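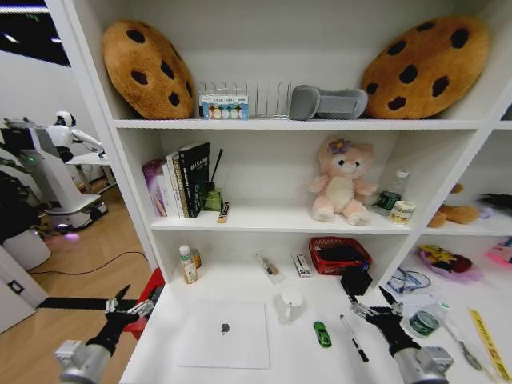
My mother-in-law, Telma Huenchumán, can clear a messy desk in the time it takes me to find the off switch on a vacuum. I bring her up because she is the standard I use whenever somebody tells me that home robots are nearly ready, and I have been told this every June for six years. The part the sales talk skips is that a desk is a terrible place to start. Take a shelf with a flat surface under it: a closed laptop, a white mug, a bright green toy car and a pen lying at a slant, all within reach of two open grippers. Four things, four completely different grabs. The laptop is wide and flat and close to the worst shape you could hand to a pair of pointed fingers. The mug has a handle, so at least somebody was thinking of us when they made it. The toy car has wheels and opinions. And the pen is a pen, which any toddler can pick up and most of my coworkers can't return.

I spent eleven years in warehouses before I started writing about them, and the last place I worked, Gemberg, bought a picking arm for the returns line. It was a fine arm. It could move the same cardboard box from the same spot to the same other spot until the sun burned out. Returns, unfortunately, are what people send back in whatever box was nearest the door. We had a blender arrive in a boot box once. The arm did 27 items in its first hour. Telma's niece, who worked the next station and had a cold, did 83. Management called this a promising baseline.

To be fair to the arm, it never called in sick and it never took my yogurt.

That was a while back and things have moved on. I've read the Sarkent brochure and I've sat through the Skesstead demo video twice, once with the sound on. Grabbing things is a lot better than it was. Soft things used to be a disaster and now they're merely slow. If you put a stuffed animal in front of a decent two-finger gripper today I would bet on the gripper, provided nobody cared how the animal looked when it landed. Small plastic bottles, fine. A paperback lying by itself, mostly fine. A paperback wedged between two other books, go make yourself a sandwich.

What hasn't moved nearly as much is knowing what "put away" means. My wife and I have been married a long time and we don't agree on it either. In our house the scissors live in the drawer with the batteries, except the good scissors, which live wherever she says they do. The mug on the desk might be dirty. It might be half full. It might be clean and holding down a receipt I need for taxes. A person glances at it and knows, or picks it up and finds out, and does something different depending on the answer. I have asked three different company reps how their machine handles this and got the same reply each time, which was an invitation to follow them on social media.

Then there's the matter of leaving things alone. Half of tidying is deciding not to touch stuff. I had a cleaner for a month who alphabetized my spices, and I still can't find the cumin.

So can machines do chores yet? Some of them, in some rooms, with someone standing by. The Rivadeneira people told me they got a full counter cleared in 66 minutes, and they were proud of it, and I think they had a right to be. I also think I'd have eaten off that counter, messed it up and cleaned it again by then. Floors are solved, more or less, if you don't own a dog or a fringed rug. Dishes are close. Folding laundry is something I'll believe when I see it done with a fitted sheet, and I'd pay for the ticket.

Where I'd put my own money is the shop floor, on the dull end-of-shift job of sending every tool back to its hook. The tools don't change much and the hooks stay where they are - and the alternative is me, at ten at night, deciding the floor is also a kind of hook.

Telma read a draft of this and wants it known that she would do the desk for twenty bucks and lunch.

Last updated: June
27 shares | 6 comments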